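# About Panyasiri Cooking School

We teach people to cook Thai food at home, on an ordinary stove, with an ordinary set of pans. That's really the whole idea, and we still get excited about it every time a new class files in and starts sniffing the curry paste!

The school was started by Charoen Prasertsri, who grew up over his aunt's noodle shop and moved to Brurkmont to work as a bookkeeper. He cooked for friends on weekends. Friends brought friends, the friends wanted to know how the green papaya salad was made, and before long there were people standing in his hallway with notebooks. He rented the old shoe store at 2107 Wolby Street one December, put in burners and a very large sink, and opened with a class on rice. Just rice. It filled up, and we still teach it.

## How we teach

Classes are hands-on from the first minute. You'll get a mortar, a knife and a heap of things that smell wonderful (lemongrass, galangal, makrut lime leaves, cilantro root when we can get it), and you'll pound your own paste. It takes longer than you think and your arm will ache. The paste tastes so much brighter than anything out of a jar that most people forgive us by dinnertime.

We keep it to six students per teacher, so there's always someone nearby when your coconut milk won't split or your egg sticks. Recipes are handed out at the end of class – we found that people cook with their noses down in the paper otherwise, and Thai cooking is mostly tasting. A little more fish sauce, a squeeze of lime, taste again.

Everybody sits down and eats together afterward. Please come hungry.

## What you can learn

The beginner course covers rice, stir-fries, two soups and a basic red curry. After that you can go wherever you like. The noodle course is the most popular, and the northern course is Charoen's favorite, with khao soi, sticky rice and a sausage that takes a full evening to make. There's a vegetarian version of every course. We use mushroom sauce and fermented soybeans in place of fish sauce, and we're proud of how good those dishes have gotten.

Kids' classes run in the summer for ages eight and up. They roll, wrap, steam and make an incredible amount of noise.

## Our garden and our pantry

Behind the building we have 116 pots of herbs, chilies and one stubborn lime tree that comes indoors when it gets cold. Students are welcome to wander out and pick what they need. Our dry goods come from Clumik, the grocery two doors down, and they'll happily point you to the brands we use in class if you tell them you're a student here.

## Come and see us

The door is open from 4 p.m. on class days, and you're welcome to look in before you sign up. Gift certificates start at $100 and can be used for any course. If you have an allergy, tell us when you book and we'll plan your dishes with you – peanuts and shellfish are easy to leave out of nearly everything.
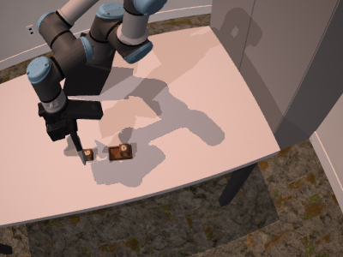
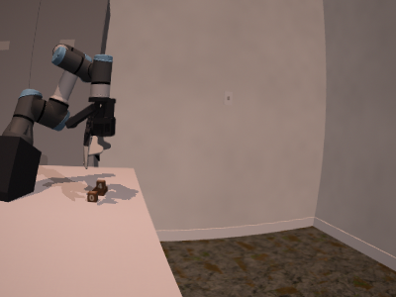

*Two computer renderings of a robot arm at a long, pale table.*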